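Ititz Hand-Held Gripper Pair
Supplied by Skorus, Firkstead
Page updated 30 Aug 2023

If you are putting together a budget for recording everyday handling work, you have probably already spent a good while looking at robot arms and wondering where all the money goes. We sell the hand-held end of things, and we're always happy to talk it through before you order (bring your awkward questions, we like those!).

The Ititz pair is sold as a left and a right, each with dark rubbery finger pads and a printed marker. Most of our customers take them into ordinary rooms, with a sink and a faucet and a mug or two on the counter, and work at whatever height the furniture happens to be. 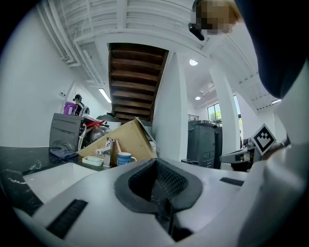
A pair is $3000, and that covers both grippers, the printed markers and the straps. Spare finger pads are $90 a set, and we do suggest putting at least one set on the first order, as it saves you paying for shipping twice. Delivery from Firkstead takes 30 days at the moment, a little longer if you order in January, when our workshop closes for stocktaking.

Planning the room

Plenty of buyers ask whether they need to build a special space, and our answer is nearly always to wait. Start with a table or counter you already own, some cups and boxes and cloths, and enough floor for a person to stand comfortably with both elbows out. If two people will be working in the same room, please budget for two pairs. Sharing sounds thrifty, but you end up paying one person to stand and wait, and that adds up faster than you'd think.

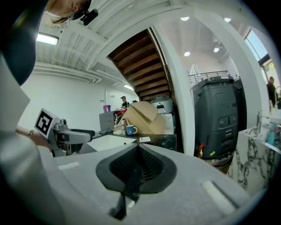 Zewditu Demissie looks after quotes here, and she will gladly split an order over two budget years if your purchasing office prefers it that way. Just tell her which parts you need first. Schools and small workshops can also rent a pair for $267 a week, and we take the first week's rent off the price if you decide to keep them.

Worn straps and cuffs can be replaced separately, so there's no need to buy a whole new set. 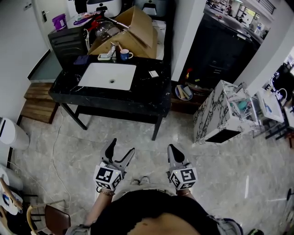
Adding the Dai carry case

The Dai case holds one pair, its straps and a spare set of pads, with a bit of room left for cables. It's priced with your quote. Please mention it when you write, as we pack the grippers differently when they travel in the case.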